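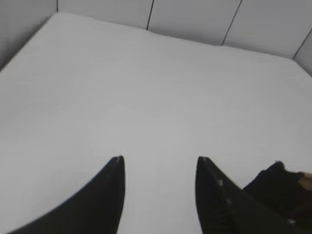
Naveed Rind asked me after the last session why we'd spend a whole hour on a bare white tabletop when the course is supposed to be about arranging things. Fair enough! So these notes are my long answer (I rambled a bit in the room, sorry, Naveed).

## Session 2: the surface before the objects

I always want you to look at the surface first. A white top against white wall panels gives you very little to hang on to, and that's what I like about it. Your eye goes to the far edge of the table and then to the seams between the panels, and suddenly those thin dark lines are doing a lot of work.

Things I'd scribble in the margin:

- **White is never one white.** The top has a cool, grayish cast and the wall is a touch darker. Mix or match them separately.
- **Soft light flattens.** Look for the slightly brighter band across the middle.
- **Seams are perspective for free.** Follow them down to the table edge before you draw anything else.

### For next time

Do the Plernside exercise, page 198 in the reader. Draw an empty tabletop at home, pencil only, 50 minutes, no erasing (I mean it!). Then write 150 words on where you'd put a single cup and what the edge of the table does to it.

Malou Bisgaard has the spare readers if yours has gone missing. Bring a soft pencil and a ruler, and leave the colored ones at home until September.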